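Music teacher keeps Multmont's Sunday band on the bell
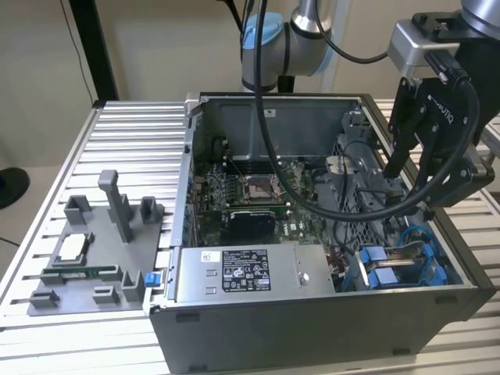

An open desktop tower on the workbench, side panel off.

Jirayu Ratanaporn has run the Multmont School concert band for three years and wants 53 players on stage in August.

"We had to borrow chairs from Wunside last time," he said. "I've asked for 300 this year, and programs for 315."

Rehearsals move to the gym at 3:30 — the music room is too small for the percussion. Grade 7 students may join if they can read a simple part.

The band has raised $2,000 toward its trip to Dodlow. "The bus is paid for," Ratanaporn said. "We still need music stands, and two of the clarinets need new pads."

Permission forms go to the office by lunch.

Recent items
Library hours change
Cross-country results
Lost and found
Grade 6 camp packing list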